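FOR IMMEDIATE RELEASE

Cluvwood to Open Sallby Recycling Hall for Robot Demonstration Days in April

SALLBY, Feb 8, 2021 -- Electronics recycler Cluvwood will open its Sallby hall to visitors in April for two days of live demonstrations of Kioko, its robotic cell for taking apart used desktop computers.

Visitors will be able to watch the cell work on computers from the hall's regular intake, with the side covers already off. Operators will be on hand to explain how jobs are set up and when a person steps in. Staff from Vuvska, which supplies the cell's control software, will take technical questions after each run.

Cluvwood installed Kioko last year in a 1,150-square-foot area next to its manual benches. The company has put 1,236 desktops through the cell so far, in batches of up to 127. Power supplies are a main focus of the work -- they are heavy, they can often be resold, and they sit in a different spot in almost every model.

The April program covers power supplies, drive cages and cable connectors. Each session lasts 40 minutes and is repeated in the afternoon. 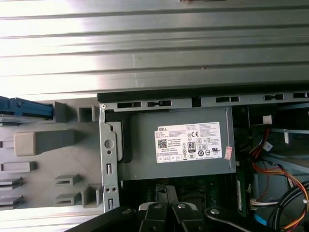 A repair shop in Sallby that buys used parts from Cluvwood said it plans to send two of its technicians and wants to see how the gripper deals with cables that run close to the power supply.

Admission is free, but places must be booked in advance through the Cluvwood front office. Closed shoes are required in the hall. Safety glasses will be provided at the door.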